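Section 5. Tabletop Waste Bin: Set-up, Daily Use, and Emptying

This section applies to the Merard tabletop bin as supplied to the Dallport and Ashby buildings. Floor-standing bins are covered in Section 6. Staff who share a table should read this section before the bin is first used.

5.1 Before First Use

1. Remove the bin from its carton and take out the packing sheet found under the lid.
2. Wipe the inside and outside with a damp cloth and mild dish soap. Dry with a clean towel.
3. Press the tab on the rim of the lid. The lid should rise without being pulled.
4. Close the lid by pressing down on the side nearest the tab until it clicks.
5. Repeat steps 3 and 4 several times. If the lid does not catch, see 5.5.

Caution: Do not use bleach, scouring powder, or solvent on the lid. These products dull the surface and may cause the hinge to stiffen.

5.2 Placing the Bin

1. Choose a flat, dry table that can be reached from a standing position.
2. Set the bin near one end of the table, with the tab facing the person who will use it most.
3. Leave enough room behind the bin for the lid to open all the way.
4. Keep the bin at least 32 inches from any hot plate, toaster, or heater.

Note: A bin placed in the middle of a table tends to be pushed aside during the day. The end of the table is preferred in all Jarkbridge buildings.

5.3 Fitting the Liner

1. Open the lid fully.
2. Unfold one liner (stock number 546, supplied in cartons of 500) and lower it into the bin.
3. Fold the top of the liner over the rim on all four sides. The liner must not cover the tab.
4. Close the lid and check that no part of the liner is caught in the hinge.

5.4 Clearing the Table

Clear the table at the end of each session, and before any food is set out.

1. Collect plastic bottles first. Bottles left on their sides roll easily and should not be stacked on top of other waste.
2. Check each bottle for liquid. Empty any remaining liquid into a sink – never into the bin.
3. Replace the cap and place the bottle in the building's bottle collection. Where no collection is provided, bottles may go in the tabletop bin. 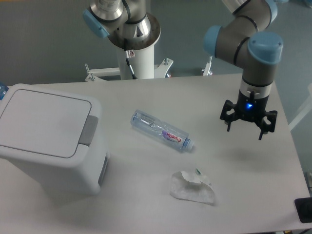
4. Gather plastic wrap and packaging film. Press each piece into a tight ball before dropping it in, as open film springs up and can keep the lid from closing.
5. Put paper labels, ties, and other small scraps in last.
6. Close the lid and wipe the table from the far side toward the near side.

Caution: Do not push waste down with the hand. Empty the bin when its contents reach the fold of the liner.

5.5 Lid Does Not Close

1. Open the lid and remove anything resting on the rim.
2. Refit the liner as described in 5.3.
3. Clean around the tab with a soft, dry brush.
4. If the lid still does not catch, take the bin out of service and request a replacement lid from the Ashby supply room. Lids are not to be repaired with tape.

Section 5 last revised Monday, May 16, 2022.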